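Section 3 Setting up and serving from the counter dispensers

Applies to Vindunberg twin counter sets supplied by Clornel. Read Section 2 (Unpacking and first rinse) before starting.

3.1 Placing the dispensers

1. Choose a level, smooth worktop. The surface must carry the full weight of both dispensers when filled. Do not use a folding table.

2. Stand the two dispensers side by side. Leave a clear strip of worktop in front of them, wide enough to set down a cup or a carafe.

3. Place one drip tray in front of each base. The trays may touch each other. They must not rest on the lip of the base.

4. Fit the slotted grate into each tray. Press lightly on all corners. A grate that rocks has been fitted the wrong way up.

5. Seat the canister on its base and turn it until the tap faces forward over the tray.

Note: The chrome parts mark easily. Hold the canister by its body when turning it, and keep rings and watch straps away from the band.

3.2 Checking the cup height

Carry out this check with the tap closed. Use the tallest cup that will be served from the set.

1. Bring the cup in from the side, upright, and hold it beside the tray.

2. Compare the rim of the cup with the end of the spout. The rim must pass under the spout without being tilted.

3. If the cup does not clear, use a shorter one. Do not raise the base on blocks.

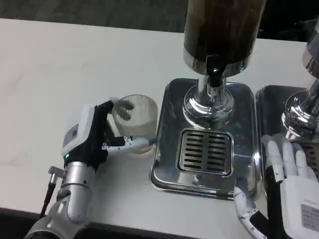

Fig. 3-1. Cup held to the side of the tray, clear of the spout.

Plastic cups with ribbed walls are suitable for cold drinks only. For hot drinks, use a glass or carafe marked by its maker as heatproof. Thin-walled plastic softens and may fold in the hand.

3.3 Filling the canister

1. Close the tap.

2. Lift off the lid and set it down with the inside facing up.

3. Pour in the drink slowly. Stop 3 cm below the top edge.

4. Refit the lid. Wait 2 minutes, then look under the tap for drips. If there are any, empty the canister and check the tap washer as described in Section 6.

CAUTION: Never carry a filled canister. Fill it on its base.

Coffee must be brewed and filtered before it goes into the canister. Grounds will collect behind the tap and slow the flow.

3.4 Drawing off into a carafe

1. Place the carafe over the grate with its mouth directly below the outlet.

2. Steady the carafe before opening the tap. An empty carafe is light and can slide on a wet grate.

3. Open the tap fully. With coffee, a thin, unbroken stream is normal. A stream that spreads or spits points to a blocked outlet — close the tap and clean it.
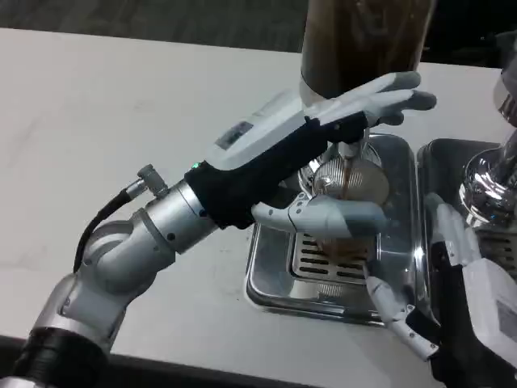
Vindunberg Twin Counter Set — User Guide Page 20

4. Close the tap while there is still room at the top of the carafe. A little liquid will follow after the tap is shut.

5. Leave the carafe in place until the dripping stops, then lift it straight up.

Note: The second tray may stay in position while only one dispenser is in use. It catches splashes from the first.

3.5 Drawing off into a glass

1. Stand the glass on the grate, below the spout. The foot of the glass must sit flat across the slots.

2. Open the tap part way. Cloudy drinks such as pressed juice should be stirred in the canister first, or the first glasses will be thin and the last ones thick.

3. Part-fill the glass and close the tap. Check the colour against the previous glass before topping up.

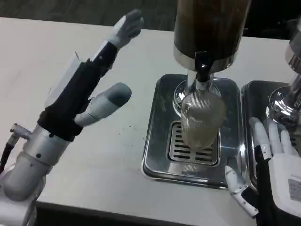 3.6 Holding the glass while serving

Some glasses are too narrow to stand safely on the slots. Hold these under the spout by hand.

1. Keep the other hand away from the tap outlet and the tray.

2. Hold the glass low on its side, with the fingers below the rim.

3. With hot drinks, stop well short of the rim — the glass will heat up quickly. Put it down as soon as the tap is closed.
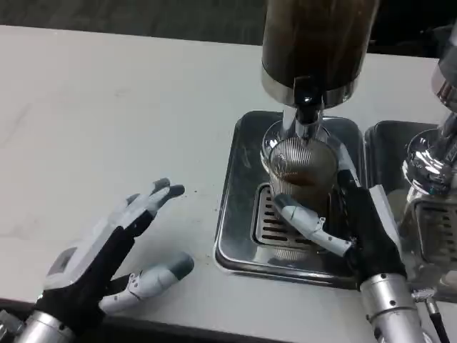 Fig. 3-4. Ribbed glass held under the spout.

3.7 Between servings

Wipe specks and smears off the worktop with a damp cloth. Coffee left to dry on a pale surface will stain. Do not sweep debris into the trays, where it can lodge in the slots of the grate.

Empty each tray after up to 6 carafes. Slide it forward with both hands and keep it level. Rinse the grate under the tap at the sink and dry it before refitting.

Do not use scouring powder on any part of the set. Streaks on the chrome can be removed with warm water and a soft cloth.

For replacement grates and tap washers, quote the set name and write to Sachiko Ebihara, Clornel Spares, Provthorpe.

Continue to Section 4, Cleaning at the end of the day.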